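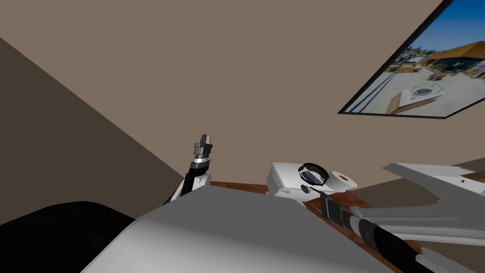 Two months with the Flonwood home simulator

I signed up for Flonwood in April, mostly out of irritation. Their sales page says you can rehearse a two-armed robot on household chores before you spend a cent on hardware, and I have been burned by that promise before. The Melby kit I bought the year before came with the same pitch and one kitchen that crashed when you opened a drawer.

So, the basics. You get a browser login, a library of rooms and a stock robot with two arms and parallel grippers. The hobby plan is 50 dollars a month and caps you at 1,000 saved runs. The page for the Warraich add-on, which is supposed to give you better contact physics, lists no price at all. I wrote to ask and got a link back to the same page.

I'll give them the rooms. The bathroom has a toilet and a sink you would recognize as a toilet and a sink, and the floor has a decent wood grain.
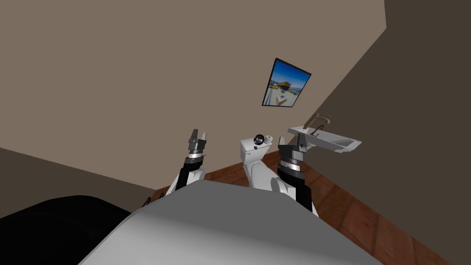

But looking like a room is the cheap part. What I want to know is whether an arm that behaves itself in there would behave itself in my house, and on that the documentation goes quiet. There is a chart claiming 70 percent of tasks "carry over" to real machines. Which tasks? Which machines? The footnote points to a white paper from Binimholm, the parent company, and the white paper points back to the chart.

My other complaint is the walls. Every one I've loaded is the same flat brown, with no scuffs and no light switches. Real walls have stuff on them, and cameras get confused by that stuff.

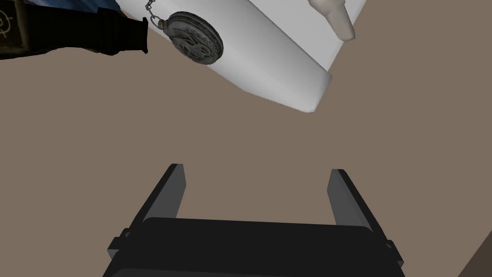
Object variety is where Flonwood spends most of its marketing copy, and I went in expecting a pile of plain cubes. It's better than that. The pocket watch has a raised design on the lid and a chain of little oval links, so somebody put in the hours. Then you look at what it's lying on, a plain white box with hardly a feature to it, and you wonder how the hours were divided up. I'd trade the fancy lid for a clear answer on how that chain is supposed to behave when it gets picked up. Support told me it was "physically informed." I don't know what that means and I doubt the person typing it did either.

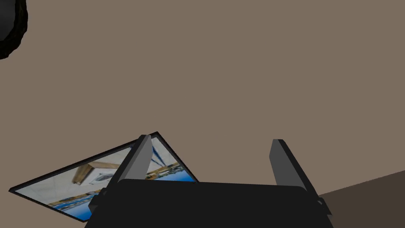
Gripper open, nothing in it, with a framed picture behind the left finger.

I'm keeping the hobby plan for one more billing cycle, only to see if the Warraich page ever grows a price. If you already own an arm and want a place to try out dumb ideas, it may be worth a month. If you're hoping it will tell you which arm to buy, keep your money until they show some results from a real kitchen.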